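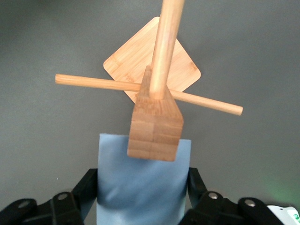

Wrist view: blue fabric between the gripper fingers, bamboo and dowel parts beyond.

Call for trial sites — Cultham wrist-view gripper kit

Clerance is seeking workshops, teaching labs and small manufacturers to test the Cultham kit before general release. The kit consists of a two-finger gripper, a wrist camera, a mounting plate and control software. It is intended for mixed handling work in which rigid parts and soft goods share one work surface.

Sites will run the kit on their own arm, using the standard task set plus at least one task of their own choosing. The standard set covers dowels of different diameters, laminated blocks, flat boards and folded cloth. Clerance supplies all test parts.

What the trial involves

The trial lasts 9 weeks. Each site completes 3,000 grasp cycles, logged automatically, and keeps a short written record of faults, adjustments and operator interventions. Wrist video is recorded during every cycle. Sites may delete footage before upload, but the matching log entry must remain.

A setup call is held in the first week. Remote support is available throughout, by email or by screen share. On-site visits are not included.

Requirements

An arm with a payload of at least 2 kg at the wrist, not counting the gripper.
A flat, matte work surface with steady overhead lighting.
One named operator who can give the trial six hours a week. Experience with robot programming is expected; experience with this type of gripper is not.
A network connection at the cell, wired if possible.
A completed risk assessment for the cell, signed by the person responsible for it.

Sites using Hellström controllers need the adapter cable, supplied on request. Other controllers connect through the standard interface box. Please state the controller model and software version in your application — we cannot ship without them.

Terms

Each site receives $700 on delivery of the final log and fault record. The kit remains the property of Clerance during the trial and may be bought afterward at a reduced price. Normal wear to finger pads and pivot screws is covered. Damage from collisions is reviewed case by case.

How to apply

Send one page describing your cell, your arm and the task you would add to the standard set. Include a photo of the work surface. Applications go to Itziar Cantero, trials coordinator, at the Prusham office. Shortlisted sites will be asked for a 20-minute call.

Contact | © Clerance | Back to top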